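Aba Ofori spent nine years setting up packing lines before she moved to Gullent, where she now looks after a simulation kit called Satex. The kit lets a customer try out a gripper in a simulated room before buying any hardware. It went on sale in December.

"People come to us with a gripper already picked out from a catalog," she says. "They want to know if it fits between the things they own. You can answer that on a screen in an afternoon."

Satex comes with 15 rooms. Some are plain workshops and some are closer to a home, with wood furniture and patterned floors. Ofori says the home rooms get the most use, even from factory customers.

"A bare gray bench is easy. Put a small blue object near a big wooden panel and you find out whether your fingers are too wide. The wrist view is where most people see it first."

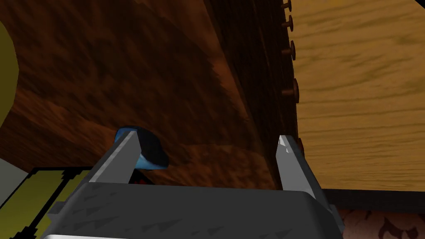 Panagiotis Dimitriou bought two licenses for Dervishi, a small firm that builds sorting cells. He likes the wrist view but had trouble with the setup. Importing his own gripper model took him two days, and the manual skipped a step on joint limits.

"I called them and they walked me through it," he says. "It should have been in the manual. After that it was fine. I open the fingers, move in, and check what I can still see past the housing."

He would also like better contact physics. Soft items are not supported yet, and he still tests those by hand.

Ofori agrees with both complaints. The manual is being rewritten, and soft items are on the list for the next release, although she won't give a date for it.

Asked who should skip the kit, she doesn't take long. "If you pick up one part, the same way, all day, you don't need us. Buy the gripper and bolt it on."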